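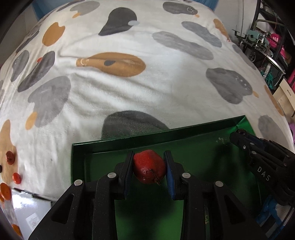
How to wash and look after a printed fleece blanket

By Treasa Cullinane
Filed under: Bedding and soft furnishings

A soft fleece blanket picks up whatever goes near the bed: crumbs, hair, a drip of fruit juice. It washes easily, but the pile can go flat or rough if it gets too much heat, and once that has happened there isn't much you can do about it. The steps below are for ordinary polyester fleece, plain or printed. If your blanket has a wool or cotton backing, follow the label instead.

What you need

A washing machine, or a bath if the blanket won't fit
Liquid detergent for colours
White vinegar (optional)
A soft clothes brush or a clean baby's hairbrush
An old white flannel or some kitchen paper
A clothes horse or washing line

Before you start

Find the care label. On most throws it is sewn into one of the short sides near a corner. If it has been cut off or has faded, assume 30 degrees and no tumble drying.

Take the blanket outside and shake it hard, holding two corners, then turn it and do the same with the other two. Crumbs work their way down into the pile and a wash alone will leave them stuck there as paste. Anything that stays put after shaking can be lifted with the hairbrush. Brush in one direction only.

Check both sides for marks. A white background shows most of them on the printed side, but grease is hard to see on grey or charcoal areas. Run your palm over those and feel for stiff patches.

Fruit stains

Soft fruit is the usual trouble in our house. Pears are worse than you'd think: the juice dries almost clear and then turns brown a day or two later. Plums and red-skinned fruit leave a pinkish mark to begin with.

1. Blot the juice with kitchen paper. Don't rub.
2. Run cold water through the back of the fabric so the stain is pushed out the way it came in.
3. Put a small drop of detergent on the mark and press it in with your finger. Leave it for ten minutes.
4. Rinse with cold water again and look at it in daylight.
5. If there is still a mark, dab on one part white vinegar to two parts water, leave for ten minutes and rinse.

Old brown pear stains may need steps 3 to 5 done twice. Don't iron or tumble dry until the stain has gone. Keep bleach well away from a printed blanket.

Chocolate and butter need a slightly different approach. Scrape off what you can with the back of a spoon, then use washing-up liquid in place of detergent at step 3.

Washing in the machine

Wash the blanket alone or with other fleece. Never put it in with towels, as the lint is very hard to get out again. Close any zips if you must add a fleece jacket.

Fold the blanket loosely with the printed side inwards and put it in the drum. There should be room to fit your hand and forearm in on top. A child's throw is no bother (mine is 410 grams dry), but a double-bed blanket can fill a small drum completely, and then the middle never gets clean.

Use half the detergent you would for a normal load. Set the machine to 30 degrees on a gentle or synthetics cycle, with the spin at 800 or lower. Leave out fabric softener. It coats the fibres and makes them clump, and after a few washes the blanket feels greasy. If you want it softer, put two tablespoons of white vinegar in the softener drawer. The smell goes when it dries.

Washing in the bath

Fill the bath to the depth of your hand with lukewarm water and mix in a tablespoon of detergent before the blanket goes in. Press it up and down for five minutes. Drain, refill with cold water and press again until the water runs clear, usually three rinses. Roll the blanket up from one end and lean on it to squeeze the water out. Don't wring it.

Drying

Hang it over a line or across two bars of a clothes horse, so the fold isn't too sharp. Fleece dries fast, often in an afternoon indoors. Keep it off radiators. On a sunny day hang it with the print facing inwards, as yellows and oranges fade first.

When it is nearly dry, give it a shake and brush the pile lightly all over.

If the pile is already flat or bobbly

Flat patches usually come from sitting on the same place. Dampen them with a spray bottle, leave for a minute and brush up against the lie of the pile, then back the other way. Small bobbles can be shaved off with a fabric comb, pulling very gently and keeping the cloth taut on a table. Patches that feel hard and crisp have been melted by heat and won't recover.

Keeping it clean between washes

Shake it out once a week when you change the pillowcases. If someone is having a snack on the bed, a shallow lid or tray with a raised rim catches most of the crumbs and wipes clean afterwards. Spread an old pillowcase underneath if there is juice involved.

I wash ours every three to four weeks in winter. The present one has had nine washes and the print is still clear.

Comments

Aoife Hegarty
Does the vinegar not take the colour out? Ours is mustard and grey on white.

Treasa Cullinane
Not on polyester, not diluted like that. Try it on a corner first if you're worried.

Mairéad Heffernan
The baby's hairbrush worked on the dog hair as well. Thank you.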